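I'd been trying to pin down Felista Bakilana since November, and when she finally rang me back she was eating toast. "Sorry, sorry, it's the only gap I've got," she said, and then talked for an hour without much help from me, which is how I like an interview to go.

Felista runs data gathering at Momcombe, where they're trying to teach a system called Geddes to do ordinary fiddly jobs with its hands. (Well, hand.) I'd assumed this meant a lot of clever people typing. She laughed at me for that!

"It's mostly people picking things up," she said. "You hold the gripper, you do the job, you put it back, you do it again. We asked for 200 goes at folding one tea towel and I thought my team would walk out."

So why not just film people's hands? She'd clearly been asked before. "We do record from the head as well, so you get where the person's looking. But a hand has a lot of fingers and Geddes doesn't. If you collect with the gripper, you've already had to work out how to do it with a gripper."

What she really wanted to talk about was mistakes. Her colleague Wolfram Kröger used to bin any recording with a fumble in it, and the two of them fell out over it for weeks. "Wolfram likes things tidy. I said, if it never sees anyone drop a spoon and pick it up again, what's it going to do when it drops a spoon?" They settled on keeping the fumbles and labelling them, and Wolfram now writes the labels, very thoroughly by all accounts.

I asked what a normal shift looks like. Busy, she said, with people wandering through, and she likes it that way, as a bare room teaches you about bare rooms.
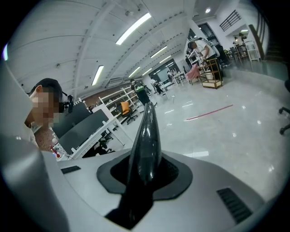
On the floor at Momcombe, seen from the gripper. The head camera is on the left.

Nobody collects for longer than 6 hours, breaks included, and she's strict on that. "You get sloppy and you don't notice. Then it's in the data and I notice."

Next up is cutlery drawers, which she's dreading, and after that a set of jam jars with lids that stick. I asked if she folds her tea towels at home. "I do not," she said, and went to put more toast on.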